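Table Laying and the Breakfast Counter — Handout 2

Panport Housekeeping Skills, September group

Hello again, and thank you for bearing with me last time when the photocopier gave up. We're leaving storage behind now and moving on to breakfast — the bits you put out, the bits you put back, and what goes next to the plate. Bring the sheet from Handout 1 if you still have it (the one with the cupboard plan), as we'll be scribbling on it.

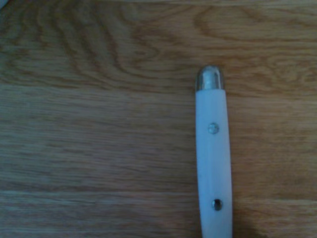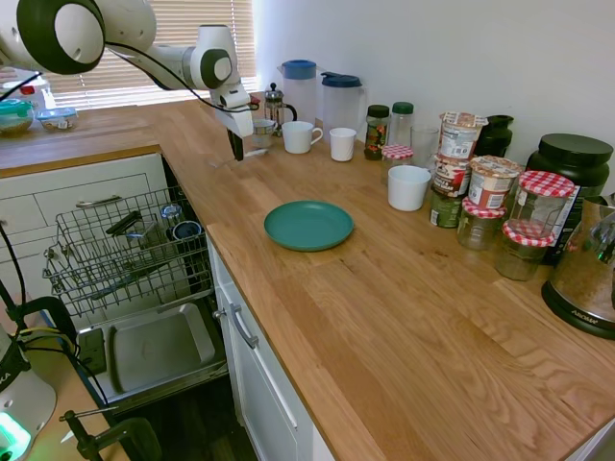
I'm a great believer in starting with the plate. Put it down first, on the clear bit of worktop or table, and let everything else find its place from there. If you start with the cutlery you'll only end up shuffling it along when the plate turns out to be bigger than you thought, and I've done that more times than I'd like to admit!

Knife on the right, blade facing the plate. Fork on the left. If there's porridge or cereal, the spoon goes on the right, outside the knife. Bottoms of the handles in a line, a thumb's width up from the edge of the table. You don't need a ruler, whatever they told you at Plunadton.

A word about riveted handles, as several of you asked. Where the handle meets the metal there's a little seam, and there's another tiny ring round each rivet, and that's where butter and jam like to settle. Soft cloth, warm soapy water, run it round the joins, then dry straight away. Don't leave them standing in the sink and please don't put them in the dishwasher unless the maker says you can. Hold them by the handle when you carry them to the table, so you're not leaving fingerprints on the blade you've just polished.

Now, the counter. A breakfast counter fills up faster than any other bit of a kitchen. Coffee things, cups, jars, a kettle, the porridge pots somebody bought on offer — it all creeps forward until you're buttering toast on a patch the size of a postcard. My rule is tall things at the back, small things in front, and a working space that stays bare between meals.

Keep the drinks together. French press, mugs and kettle want to be near each other, and the kettle wants to be near a socket, so let the socket decide. At Fliltmont (where I did my first placement) the cups lived at one end and the kettle at the other, and you walked miles before nine o'clock.

Jars next. Matching lids look lovely but they're no help at all when you're half asleep, so label the side of the jar as well as the top. Stack them 2 high and stop there. An empty jar goes to be washed or goes in the cupboard; it doesn't earn a place on the worktop.

Wooden worktops need a bit of kindness. Wipe along the grain, mop up coffee rings as soon as you spot them, and use a mat under anything hot.

For next time

Lay one breakfast place at home and draw it from above, with every item named. A rough pencil drawing is fine.

Clear your own counter completely, wipe it, and put back only what you use before 8 in the morning. Write down what got left out and where you've put it.

Read the Amano sheet on caring for wood. Skip the section on varnish, we'll do that together.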